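OK so the snack situation has gotten out of hand and I'm finally doing something about it. Thread, because I have feelings.

Background: we run a little movie night out of the front room at Skultcombe. It used to be six people and a bowl of popcorn. In April we had 30 and every single one of them brought a bag of something. Lovely! Except they all left the leftovers with me.

For months my system was One Big Tote. You reach in, you get whatever you get. Great if you like surprises, terrible if you want a cracker and keep coming up with your fourth bag of chips.

Also the tote crushes things. Anything flat goes to the bottom and comes out as dust. I poured a packet of cookie dust over ice cream last week and it was delicious, but I'm not going to pretend I planned it.

So, new system. Cardboard boxes. I had a whole stack in the hall from the Kirkegaard move and they cost me zero dollars, which leaves my entire snack budget for snacks (it's 25 a month, please don't tell my sister what I really spend).

First try was sorting by who brought it. Do not do this. People forget what they brought and then they get sad when it's gone.

Second try was sorting by date. Very responsible, very boring, and it meant reading tiny print on 50 packets at the kitchen counter with my glasses pushed up on my head. I lasted one evening.

Third try is just chips and cookies. Two boxes. If it crunches and it's salty it's 薯片, if you'd dunk it it's 饼干. Labels in red marker so they can be read from the couch.
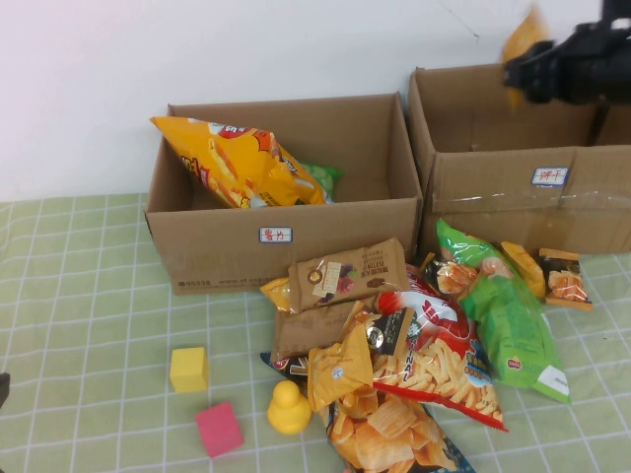
Poul Sveinbjörnsson wants to know where fruit snacks go in a two-box world, and says anything with berries on the packet belongs with the cookies, end of story.

Fine, Poul. Berries go with cookies. But if it's a fry-shaped thing it's a chip and I will not be taking questions on that.

Other stuff I've learned: big bags go in standing up, small ones get tucked down the sides. And dump it all out on the table first or you'll keep finding strays.

Jerky is still homeless. So are the roasted peas. I'm taking suggestions until the next movie night, and no, "third box" doesn't count, I've only got so much table.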